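Notebook, rugby league stats, November

Worked again on the tackle counts from the Diston -- Rudville series. Myroslav Zinchenko sent me his sheet yesterday evening and I compared it with mine. For the first match we agree quite well. For the second match he has 3 missed tackles for the Rudville left edge and I have 5. I watched the two tries again and I think he is right for one of them, the center only came in to help and should not be charged.

Total rows in the file are now 2139. Two were double entries from the golden point period, deleted.
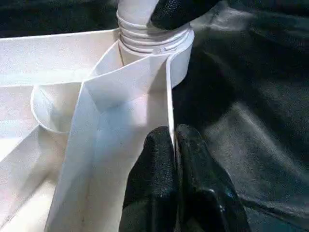
Still open is how to count a play-the-ball when the referee restarts the set. Skomelska gives it as a new set, Dalisay keeps the old one and only adds tackles. I prefer the first way, but then our average meters per set become too low for Diston, who received many restarts in the second half. For now I put a mark in column F and leave both values.

To do: ask Myroslav about kick meters, if he measures from the boot or from the line. Check the bench minutes for match 2 -- the hooker has over 80, not possible without extra time.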